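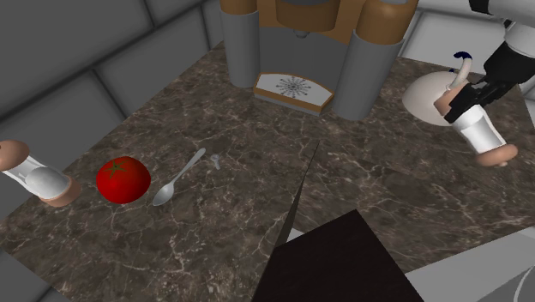 Gater 34 Coffee Grinder: review after two months

I bought the Gater 34 in May, when my old hand grinder became too slow for a house with two coffee drinkers. Before that I read many reviews, and most of them were written after one weekend of use. So I waited a little with mine.

What you get

In the box there is the grinder, a small brush, a cup for the ground coffee and a manual in six languages. The hopper takes enough beans for three or four days in our kitchen. The number 34 is the number of grind settings. I use maybe five of them, but it is good to have small steps when you change to a new bag of beans.

Grinding

For filter coffee I am very satisfied. The grounds look even and the cup is clean, without the bitter taste I had before. For espresso it is more difficult. Between settings 6 and 7 the difference is large: on 6 my shot took too long, on 7 it ran too fast. My neighbor Isamu Sugawara, who has the more expensive Belay, let me try his for one morning, and there I found the right point on the second try. If you drink only espresso, I would look at the Belay first.

Noise

It is loud, but for a short time. I measured 81 decibels with my phone, with the phone next to the hopper. I don't know how exact the phone is. At 6 in the morning I close the kitchen door.

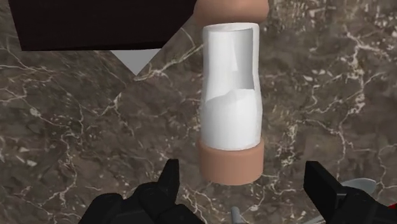
Cleaning

The upper burr comes out with a quarter turn and goes back the same way. I do this every second week and it takes me a few minutes. Dark, oily beans leave more behind, and with them you should clean more often. The exit chute is the weak point - the brush is too wide for it, and I use an old toothbrush instead. Please do not wash the burrs with water, the manual is clear about this.

Small complaints

The cord is short. The cup has no lid, and it becomes static on dry days, so some coffee always lands on the counter. A replacement cup costs almost 50 dollars, and I find this too much.

I give it four stars from five. For filter coffee I would buy it again.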